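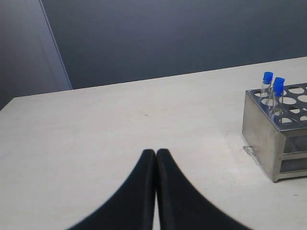 Zwane objected last session that a table cannot be called flat until someone says flat compared with what, and asked that the notes begin there. They now do.

Unit 4. Flatness, Level and Reference Surfaces

4.1 Terms

Flatness is a property of a surface taken by itself. A surface is flat to a stated tolerance if every point on it lies between two parallel planes separated by that tolerance. The planes may be tilted any way you like. Gravity does not enter into it.

Level is a relation between a surface and the local horizontal. A badly warped board can be level on average, and a very good surface plate can be propped at ten degrees and remain exactly as flat as before.

Straightness is the same idea in one dimension. It applies to a line on the surface, such as the line under a straightedge. A surface can be straight along its length and across its width and still fail for flatness. The usual cause is twist, where two opposite corners are high and the other two are low. For this reason the diagonals are always measured.

Roughness is the fine texture left by sanding, grinding or molding. It is measured over short distances and reported separately. A glossy top may be well out of flat.

4.2 Straightedge and feeler gauge

Use this method for benches and work tables. It is quick and good enough for most shop purposes.

Clean the surface and the edge of the tool. Set the straightedge on its narrow edge along one long side. Try to pass the thinnest feeler leaf under it at regular stations. If it passes, go up one leaf at a time until the leaf drags. Record the last leaf that passed freely. Repeat for the other long side, both short sides, the center lines and both diagonals.

If the straightedge rocks, the surface is high in the middle of that line. Shim both ends with equal leaves and subtract the shim thickness from each reading. Negative results mark high spots. Keep the signs; most errors in the August reports came from dropping them.

A straightedge long enough to span the line will sag under its own weight if it is supported at the ends. The sag is least when the supports stand in from each end by a little over one fifth of the length. Use those points when shimming and note them on the sheet.

4.3 Precision level

A level measures angle. To get height, multiply the slope by the distance between the feet of its base. Step the level along the line so that each rear foot lands where the front foot stood, and add the height changes as you go.

Worked case. Base 263 mm, reading 0.02 mm per meter. The height change over one step is 0.263 × 0.02 = 0.00526 mm, entered as 0.005 mm. Round only after the running total is complete.

Reverse the level at the first station and read again. Half the difference between the two readings is the zero error of the instrument.

4.4 Temperature

A slab that is warmer on top than underneath bows upward. The effect grows with the square of the length and falls as the slab gets thicker, so long thin tops suffer most. Let the surface and the tools sit in the same room overnight. Keep direct sunlight off the work and do not rest a warm hand on the straightedge.

Wood and wood-based tops also move with humidity. A panel sealed on one face only will cup as the other face takes up or loses moisture. Record humidity with the readings for any such top.

4.5 Reporting

State the method, the grid spacing, the room temperature and the largest departure from the fitted plane. Flatness is the highest residual minus the lowest. Do not quote the raw corner heights as flatness, as they include the tilt.

Problem for next session: a bench top is 605 mm wide. One end of the width is 0.4 mm lower than the other and the line between them is perfectly straight. Give the slope in mm per meter and the straightness error. Vlček's sheet on plane fitting may be used.

Related items
Unit 3. Length Standards and Gauge Blocks
Unit 5. Squareness and Parallelism
Plane Fitting by Least Squares (Zdeňka Vlček)
Purnwood Lab: Rules for Surface Plates
Reading List, revised 11 July 2019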